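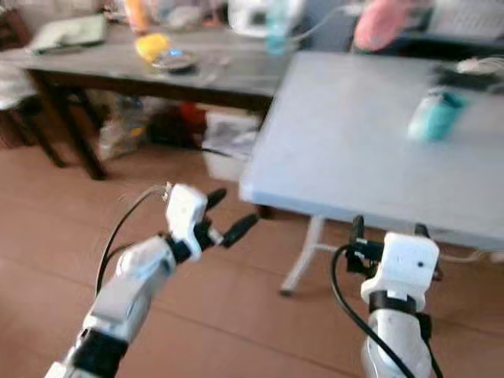
Figure 1. The light gray folding table, with white cords left on top.

Clearing and Sorting a Shared Room: Student Project Report
Prepared by Siobhán Nic Giolla and Eoin Brophy
Advisor: Treasa Dolan

1. Purpose

The project examined how household items collect in a shared room and whether a simple sorting routine can be kept up by its users. The room has a tiled floor, a folding table and a low wooden cabinet. Work was carried out in October in sessions of 50 minutes.

2. Method

Items were assigned to one of 3 groups: keep in place, store elsewhere, or discard. The floor was to be cleared first, followed by the tables and then the cabinet tops. Cords were to be coiled and tied before storage. Dishes were to be returned to the kitchen at the close of each session, and small items in bags were to be labeled by content.

3. Observations

Flat surfaces near the walkway presented the greatest difficulty. Users set things down on them in passing and seldom returned for them. The small stand was the most crowded surface, holding bowls and plates together with bagged items. Cloths on the floor were treated as laundry. 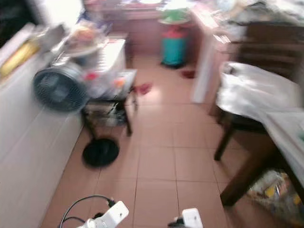 How often should a shared room be sorted?
Once a week is sufficient for most households, provided that dishes and laundry are removed daily.

4. Recommendation

The authors recommend that one surface be assigned to incoming items and cleared every 10 days.

Related reports
Moynihan Hall: Storage Under Stairs
Labeling Methods for Small Parts (C. Hanrahan)
Kitchen Shelving Survey
Care of Tiled Floors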